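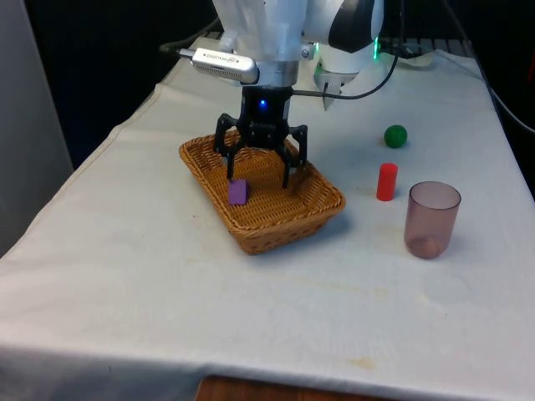
The arm at work over its basket, with the purple block near the left finger. Green ball, red cylinder and mauve cup to the right.

A morning at Mornita
Posted 7 Jan 2020 in Visits

I had been told to bring closed shoes and photo identification. The shoes were inspected. The identification went into a drawer, and I got it back at lunchtime with a sticky note on it that said "visitor, tall".

Mornita is a small robotics lab on the second storey of what used to be a carpet showroom, at the end of a bus line I hadn't known existed. They take visitors now and then, in groups of six, and the rest of my group was a retired couple, two engineering students and a man who wanted to know whether any of this could be applied to oysters. He asked at every station. By the third one the staff were answering before he'd opened his mouth.

Our guide was Branislav Lukáč, who runs the manipulation work and speaks very quietly, so that we all moved around the building in a sort of huddle. He began with coffee and a warning. The coffee came from a Tastia machine with a laminated page of instructions longer than my first lease. The warning was that we would find the robot slow, that everyone finds the robot slow, and that he'd be grateful if we could get our remarks about it out of the way before going in. The retired gentleman said it was probably faster than his son. Fair enough, said Branislav, and in we went.

The project is called Purkumix, a name chosen in August, apparently in a hurry, before a funding form closed. The method is easier to explain than the name. A person guides the arm through a job by hand, over and over, and a program learns to produce the movements from what the camera on the wrist sees. Plenty of labs do that. What Mornita changed is which attempts get kept. The usual habit is to throw away the clumsy ones - the missed grasps, the nudges, the second tries - and train on the tidy remainder. Purkumix keeps the clumsy ones, provided the person recovered, and gives the recovery extra weight.

They had recorded 2479 attempts by the time we visited. Branislav gave the number without looking it up, in the tone of a man who had sat through a good many of them. The comparison they're proudest of uses a much smaller set: a program trained on 500 attempts with the fumbles left in did better on their basket task than one trained on the same number with the fumbles taken out. I asked how much better. He said "enough that we ran it again", and then that the write-up was still being argued over and he'd rather not see a percentage on somebody's website. So there isn't one on mine.

The table itself was a letdown in the best way. I'd been picturing something with more chrome. The laboratory's finest hour takes place on a white tablecloth with a few yellowish stains on it, in a wicker basket of the kind that brings you bread you didn't order. The gripper has three black fingers and a blue light, and it goes down into the basket with enormous care, like somebody feeling for their glasses on a night table. There's a depth camera fixed to the side of the wrist, so it looks where it's reaching, which puts it ahead of me before breakfast.

Baskets are harder than they look, we learned. The sides slope, the weave isn't even, and a block that sits close to one side leaves not much room for a finger. Wrist cameras also lose sight of things as the fingers close in. One of the students asked why not simply use a flat tray, and Branislav said they'd done the flat tray, and it had worked, and it had taught them nothing at all.

We stood and watched for some 30 minutes. I won't pretend it was gripping (the pun was made by the retired lady, and I'm only passing it on). When an attempt went wrong I noticed that I leaned in, and so did everyone else, to see what it would do about it. On one try the fingers closed on air, and the arm lifted a little, shifted over and went down again. The oyster man applauded. I've seen people get up from a dropped fork with less composure.

My quibble, for what it's worth: all the guiding is done by three people, who by now must be very practised at fumbling and recovering in their own particular ways. I asked whether the robot was learning to recover or learning to recover like Branislav. He thought about that for longer than I expected and said they had a new person starting who was left-handed, and they were looking forward to her.

The next visits haven't been set yet. The sign-up sheet is at the front desk, and the building is the one on Seneviratne Lane with the old carpet lettering still over the door. Ring twice. The bus back runs every hour, at ten past, and it doesn't wait.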